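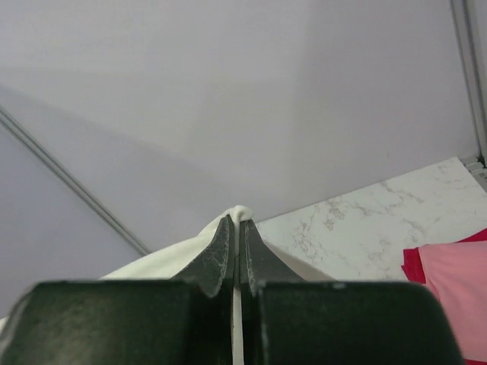 The Finishing Line

The handover sheet at Wilstead had nine columns. The ninth had been added in July, when the Otico cells went in, and it was headed Operator Remarks. The first eight were filled in by the system. The ninth was done in pen.

She had run the folding floor for 11 years before it was a line. Now she had cell four through cell seven and a stool with a back. The rate sheet taped to the side of the cell gave a target of 50 pieces per hour for mixed whites and a lower one for colors, which were sorted by the Manole software into a different queue for reasons that were in the manual. She had folded faster than that by hand. So had most of the women on her old table. The cells did not stop at ten for coffee, and that was the whole argument, and it had been made to them in the break room with a slide.

At 6:40 cell five raised a yellow.

A yellow meant the gripper had closed on cloth and the model could not say which part of the cloth it had. The procedure was to wait 8 seconds for a retry, then a second retry, then go to the screen. On the screen there was a still from the wrist, and under it four buttons: corner, edge, interior, not cloth. She looked at the still and pressed interior. The gripper opened, backed off, and came in again from the left.

She was paid for this at a grade called Exception Handler II. The old grade had been Finisher. The difference was 11 cents an hour in her favor, and the loss of the piece bonus, which had been worth more.

Cell five went yellow again on the same piece. Interior. It went yellow a third time, and a third yellow on one piece was a red, and a red meant a hand in the cell. She turned the key, waited for the light, and opened the side panel.

It was a thin T-shirt, inside out, one sleeve pushed through the neck. She turned it, laid it flat, closed the panel, and reset. The cell picked it up by the hem and folded it in thirds. The fold was square. It was always square, and in the first week she had gone along the output belt looking for one that wasn't.

In the ninth column she wrote: C5, sleeve through neck, x1.

The remarks went to Pidwood, the contractor, which held the service agreement. An engineer had come in the second month with a laptop and asked whether she could be more specific. He wanted to know how she could tell, from the still, that a pinch was interior. She said the cloth made a peak. At a corner it hung to one point, and at an edge it hung like a curtain. He asked what she did when it was a peak and also an edge. She had to think about that. She said she would look at which side was heavier. He typed this in. He asked if she would mind doing some labeling, on the clock, in the slow part of the shift, and she said that would be fine.

The batch was 1010 stills. She did it over almost three weeks, between yellows. Some were plain and she went through those quickly. Others she left on the screen for a while and moved her fingers on the desk, closing the thumb on the first two, to feel where the weight would go. When she finished, a line of text thanked her for her contribution and the window closed.

The next update went in overnight on a Friday. The yellows on cell five fell by half. By the following month they had fallen by half again, and the shift plan was revised so that one handler could cover eight cells where there had been four. The woman on cells eight through eleven was moved to receiving. They had shared a table by the window for six years. In receiving you stood up, and it was cold when the dock door was open, but you worked with other people, and she said she didn't mind it.

The supervisor called it a good result and said the site had been mentioned.

She adjusted the stool so that she could see the far screens. With eight cells there was more walking. She worked out an order, four, seven, five, six and then across the aisle, that kept her from doubling back, and she wrote it on a piece of tape for the night handler, who had a different order and left the tape where it was.

At 9:15 cell five raised a yellow. She went over and looked at the still. White cloth, pinched a little way in, with the fall going mostly to the left. She knew it as interior before she had finished sitting down. While her hand was on its way to the button the cell retried, released, and took the piece by the corner, and the yellow went out.

She waited to see if it would come back.

Then she took the pen and held it over the ninth column. There was no code for it. The fold came down the belt, square, and she wrote: C5, cleared itself. She put the time beside it and went on to six.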